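Ziltham Household Recipe Card Corpus

Data card, version 2, released 31 January 2019
Maintainers: Dindo Cabanatuan, Maricel Tan

Summary

Transcribed recipe cards from home kitchens in Irness and Brustden. Each record holds one card: title, ingredient lines, method text, and any notes written in the margins. The corpus was built for work on quantity parsing and on spelling variation in handwritten food terms. It is not a cookbook, and the recipes have not been tested.

Sources

Cards came from 39 households. Most are index cards; a smaller share are notebook pages and the backs of envelopes. Printed clippings were left out unless someone had written over the quantities, in which case only the handwriting was transcribed. The Fajardo box, which arrived in December, is included in full and accounts for most of the baking records.

File layout

cards.tsv: one row per card
lines.tsv: one row per ingredient line, keyed to card_id
units.tsv: unit spellings and their normalized forms
notes.txt: transcriber remarks, unsorted

All files are UTF-8 with tab separators. Line breaks inside the method field are written as a vertical bar. Empty fields are left empty; there is no null marker.

Fields in lines.tsv

card_id: string
line_no: integer, starts at 1
raw: the line as written, including misspellings
qty: decimal, or empty if no amount was given
unit: normalized unit
item: ingredient name, lowercase
flag: see below

Fractions are converted to decimals in qty and kept as written in raw. Ranges such as "2-3 cups" store the lower value in qty and set the flag to R. Amounts like "butter the size of an egg" leave qty empty and set the flag to V. Crossed-out amounts are dropped if a replacement was written next to them.

Known issues

The abbreviation "t." is ambiguous on 18 cards, where the same writer used it for both teaspoon and tablespoon. These lines carry flag A and should be left out of any scoring run.

Oven temperatures are in Fahrenheit throughout. Seven cards say only "hot" or "slow"; these were not converted.

Version 1 split "half and half" into a quantity and an item. This is fixed, but derived files made from version 1 need to be rebuilt.

Removed content

Names, phone numbers, and street addresses were replaced with the token NAME, PHONE, or ADDR. Recipe titles containing a first name were kept when the family agreed in writing. 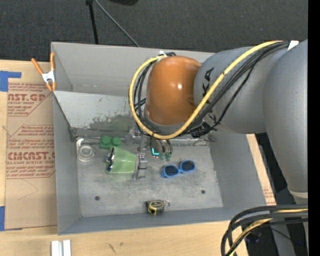

Corrections should give the card_id, the line_no, and the proposed reading. Changes to units.tsv are merged separately, and the normalized forms stay fixed until the next numbered version.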